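Family Terms in Local Death Notices: A Record Structure and a Labelling Test
Student project report, Information Studies
Zorica Gashi, Lefteris Vasilakis, Bindu Murthy
Supervisor: Sofia Economou
Submitted March 19, 2020

Summary. The report describes a method for turning the free text of newspaper death notices into records that a family history index can search. The method was tried on notices from one town, Zunwood.
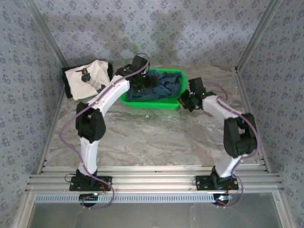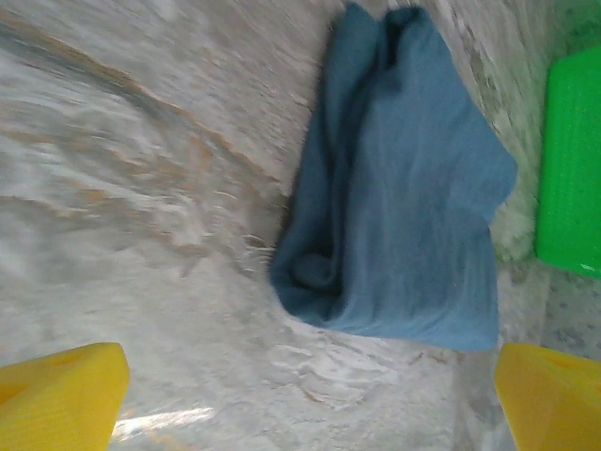
Reading time: 4 minutes

1. Background

The Zunwood local history room keeps a card index of deaths reported in the Zurklow Herald. Each card holds the surname, forenames, age and date of issue. Relatives are not entered, so a reader looking for a married daughter or a stepbrother has to know the name of the person who died and then read the notice on film.

The notices themselves name relatives at length. The wording follows a loose pattern: an opening sentence with the death, a passage on birth and parents, work and membership, then two lists, one of relatives who died earlier and one of those still living. Funeral details close the notice. Many were drafted by the same funeral director, Panagiotou, and these keep to the order more strictly than notices sent in by families.

2. Material

The sample consists of 162 notices. All were typed from film by the project group and checked by a second member. Line breaks and hyphens from the printed column were removed. Spelling was left as printed, including names spelt in two ways within one notice. Notices of only a surname and a service time were left out, as were repeat printings.

Between them the notices contain 1,085 mentions of a relative. A mention is a name, or a group without names ("several nieces and nephews"), tied by the wording to the person who died. A husband named in the opening and again in the list of earlier deaths gives two mentions and one person.

3. Record structure

Each mention is stored with seven fields: notice number, name as printed, name in index form, family term, side of family, living or dead at the time of the notice, and the words the entry was taken from. The last field was added late, after Sofia Economou asked how a reader would check a doubtful entry. It has been the most useful one in correction work.

Index form gave more trouble than expected. Three kinds of wording needed a rule.

Shared surnames. In "sons, Peter and Alan Marsh", the surname is taken to cover both. In "sons, Peter, and Alan Marsh" the comma is ignored and the same rule applied.

Partners in brackets. In "daughter, Ruth (Colin)", the bracketed name is entered as the partner of the daughter, with no surname. No marriage is assumed.

Former names in brackets. In "Ruth (Marsh) Dale", the bracketed name is entered as a birth name. Where a bracket could be either a partner or a birth name, the entry is marked open.

4. Labelling

Labelling was done in Welo, a text marking program already installed on the department machines. Bindu Murthy and Lefteris Vasilakis each marked the full sample without seeing the other's work. Zorica Gashi compared the two sets and settled differences against the written rules. Where the rules gave no answer, a rule was added and earlier notices were gone through again.

A short script then tried the same task. It looks for family terms from a fixed list, reads forward to the next semicolon or full stop, and splits what it finds at commas and at "and". It has no knowledge of names beyond capital letters.

5. Results

The script placed nearly 700 of the mentions correctly in all fields it was able to fill. Its results were best on the list of living relatives in notices from Panagiotou, where semicolons divide one family term from the next. They were worst on running prose, such as "he is missed by Joan, whom he married in Hull, and by their two girls".

Errors fell into a few groups. Split names were common where a house or club followed the relative's name. Step and half relations were often stored as full ones, the script having matched "brother" inside "stepbrother". Relatives who had died were stored as living when the notice said "the late" before a single name in a list of the living. The second group was removed by sorting the term list by length. The third was only partly mended.

Differences between the two human markers were mostly about groups without names, and about friends described in family words ("an aunt to all the street"). The rule now is to leave these out unless a name is given.

6. Limits

The sample comes from one paper and one town, and a single funeral director's house style weighs heavily in it. Notices for children are few. No attempt was made to join the same person across different notices, although the index form field was designed with that in mind. Living relatives' names should not be put on an open website without a decision by the history room, and the files handed over are for reading room use.

7. Further work

Thanasis Kouris at the history room has agreed to take the rules and try them on cards for one surname letter before July. The term list, marking rules and script are in Appendix A. Appendix B holds the open entries, with the printed wording for each.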